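Altwood Hard Cases by Ellitz

We have carried the Altwood for a good while now, and it is still the case we hand to people when they come in with a shoebox full of lenses and a worried look. It is silver aluminum on the outside and dark foam on the inside, with a handle you can carry for a whole afternoon without your fingers complaining.

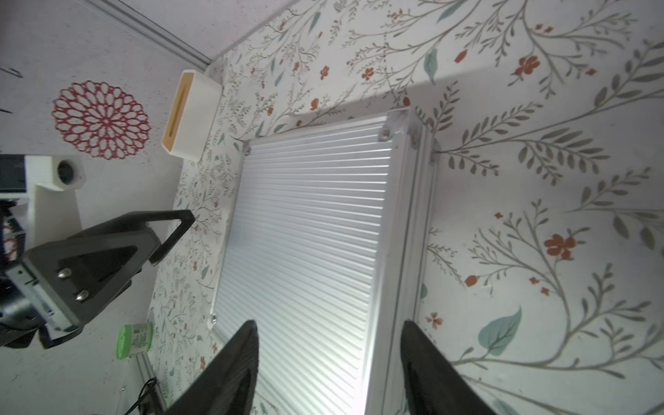

Ridged aluminum, close up.

The ridges do more than look nice. A flat sheet shows every little knock, while a ridged one hides them well and stays stiffer when you stack things on top (and we know you stack things on top!). Wipe it with a soft cloth and a drop of dish soap and leave the steel wool in the kitchen, please.

The foam comes out, too. Mark your shapes with chalk, cut a little smaller than you think you should, and the fit will be lovely and snug. If you slip with the knife, spare sheets are sold in packs of 4. 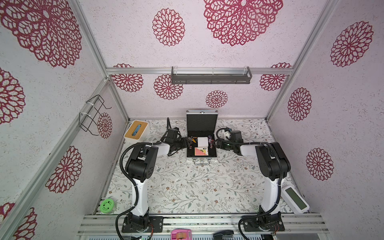 Sizes and colors

Small holds 50 coins in flips or a modest set of watch tools. Large holds 100 and has room left over for a notebook. Both come in silver, and the large also comes in Mustusard, a deep yellow that Ellitz brought back in August after so many of you wrote to ask – thank you for that, we missed it as well.

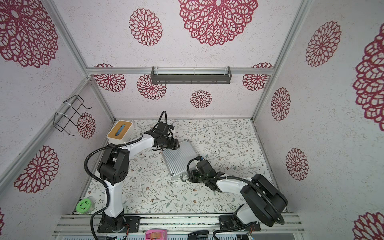
Orders to Rugemalira and the islands take 6 extra days by boat, so do plan ahead if it is a gift. Shoulder straps are sold separately and clip to either size. Keys come in pairs, and we would tuck the second one in a drawer at home.

Page updated November 5, 2009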